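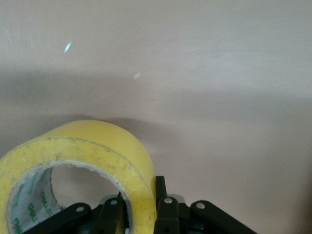 Table with a roll of yellow tape, Dendside store

Nomura Museum of Household Goods
Temporary Packing Assistants, Dendside Store (14 posts)
Notice issued Apr 18, 2006

The Nomura Museum of Household Goods invites applications for 14 temporary posts at its Dendside store. The persons appointed will help to wrap, box, seal and label the reserve collection before its transfer to the new building at Bredurby. The posts are full time and run for 20 weeks. Applications from persons seeking part-time work will be considered where two applicants propose to share a post and apply together.

Background

The reserve collection has been kept at Dendside since the museum gave up its original premises on Vavari Street. It consists chiefly of kitchenware, table linen, sewing equipment, lamps, small furniture and printed household papers. Most of it has not been on public display. The lease on the Dendside store will not be renewed, and the collection must be packed and ready for the carrier before the building is handed back.

Conservation staff have already surveyed the shelves and marked those objects that require individual treatment. Glass shades, painted clocks and all items with loose veneer will be packed by the conservators themselves. The remainder will be packed by the temporary assistants, working in pairs under the direction of the Packing Supervisor, Mr. Masaru Murakami.

Duties of the post

Each pair will be assigned a packing table and a run of shelves. The work follows the same order throughout the project. One member of the pair brings the object to the table and reads out its number, and the other finds the number on the shelf list and initials it. The object is then wrapped in tissue, placed in a box of suitable size, and padded on all sides. The box is closed, taped, labeled on the top and on one short end, and taken to the holding area.

Assistants will also be expected to:

Make up flat boxes at the start of each shift and keep the table supplied with tissue, padding, labels and tape.

Clear the table surface between objects. Tape ends, backing paper and scraps of tissue must be removed before the next object is set down.

Record any chip, crack, tear or missing part on the condition slip before wrapping. Assistants are not asked to judge whether damage is old or recent.

Report any object without a number to the Supervisor. Such objects must be left on the shelf.

Sweep the aisle and wipe down the shelves in each run once it has been emptied and signed off.

Assist with the loading of boxes onto carts. No assistant will be required to lift a box heavier than the limit printed on its side.

Tape and sealing

Former packing staff who wish to apply should note that the sealing rules have changed. Colored tape is now used on the outside of boxes as a guide to handling. Yellow tape marks a box that may be stacked. Red tape marks a box that must travel on the top layer, and plain brown tape is reserved for empty boxes and packing supplies. No tape of any color may touch an object, its wrapping tissue or its number tag. Tissue is to be folded and tucked. Linen tape, tied by hand, is to be used for holding drawers, lids and doors in place.

Rolls are issued at the start of the shift and returned to the supply cupboard at the end of it. A roll with a split or badly marked edge tends to tear unevenly and should be exchanged at the cupboard.

Qualifications

No degree or museum experience is required. Applicants must be at least eighteen years of age and must be legally entitled to work. The following are essential:

Careful and steady handling of breakable things
Clear handwriting in block capitals
The ability to read and compare long numbers without error
The ability to stand for most of a working day, with breaks
Willingness to work closely with one other person for the length of the project

Experience in a stockroom, a moving company, a library, a china or glass shop, or a commercial kitchen will be an advantage. Applicants who have packed a household for a long-distance move may offer this as experience and should say what was packed and how it traveled.

Hours and pay

The working day is from 8:30 a.m. to 4:30 p.m., Monday through Friday, with a paid lunch period of half an hour and two shorter breaks. Work begins in July. There is no evening or weekend work. The hourly rate is that of the museum's Support Grade 2 and will be confirmed in the letter of offer. Pay is issued every second week.

A completion payment of $200 will be made to each assistant who remains in post until the final day of the project. Assistants who share a post will each receive half of this sum. Absence through illness, when properly reported, does not affect the payment.

Working conditions

The Dendside store is a single-story building with no public entrance. The packing area is heated and lit, but the shelf aisles are cool at all times of year and assistants are advised to bring a sweater. Cotton gloves, nitrile gloves and aprons are supplied. Closed shoes with a firm sole must be worn. Rings, bracelets, long necklaces and wristwatches must be removed before handling objects, and lockers are provided for them.

Food and drink are permitted only in the break room. Pens are not permitted at the packing tables, where pencils are supplied. Labels are written at the separate label desk with the markers kept there.

Parking is available in the yard behind the building. The number of spaces is limited, and assistants who can share a car are asked to do so. The bus stop is at the yard gate.

Training

All persons appointed will attend two days of paid training at Dendside before packing begins. The first day will cover lifting, handling, number tags and condition slips. It will be taught by the Conservator of Ceramics and Glass, Ms. Aoi Noguchi. The second day will be spent at the tables, packing kitchen bowls and other sturdy pieces from the teaching collection. Each pair will pack, seal, open and repack several boxes on that day. Attendance on both days is a condition of the appointment.

Pairs will be made up by the Supervisor at the end of training. Requests to be paired with a particular person will be noted but cannot be promised.

How to apply

Applicants should send a letter of no more than two pages, with a list of previous employment and the names and addresses of two persons who can speak to their reliability. At least one of these should be a present or former employer or teacher. The letter should describe an occasion on which the applicant was responsible for delicate, valuable or numerous items, and should state any dates in the project period when the applicant would not be available.

Letters should be written by hand. The label desk depends on legible writing, and the letter will be taken as a sample. Applicants who are unable to write by hand may submit a typed letter and will be considered for duties away from the label desk.

Applications are to be addressed to:

Mr. Gyula Szilágyi
Head of Collections Transfer
Nomura Museum of Household Goods
Dendside Store

Applications may be mailed or left at the store office during working hours. Faxed applications will not be accepted. Receipt will be acknowledged by postcard where the applicant encloses one that is stamped and addressed.

Selection

Selected applicants will be invited to the store for a short interview and a practical exercise. The exercise consists of wrapping and boxing a cup and saucer, a table lamp base and a folded cloth, and completing a label and condition slip for each. Applicants will be given as much time as they need. Marks are awarded for neatness, for the accuracy of the written record, and for the state in which the table is left.

The interviews will be conducted by Mr. Szilágyi, Ms. Noguchi and Mr. Murakami. Travel costs for interview cannot be reimbursed.

Applicants who are not appointed may ask to be placed on a reserve list. The list will be used if a post falls vacant during the project and will be destroyed when the project ends.

Inquiries

Questions about the duties of the post may be directed to Mr. Murakami at the store. Questions about pay, hours or entitlement to work should be directed to Ms. Tomoyo Aoki in the Personnel Office. Applicants who require an adjustment to the table height, the seating or the interview arrangements should inform Ms. Aoki when applying.

Museum members who wish to assist with the unpacking at Bredurby are asked not to reply to this notice. A separate call will be issued by Mr. Akihiko Kuroda once the shelving there has been installed.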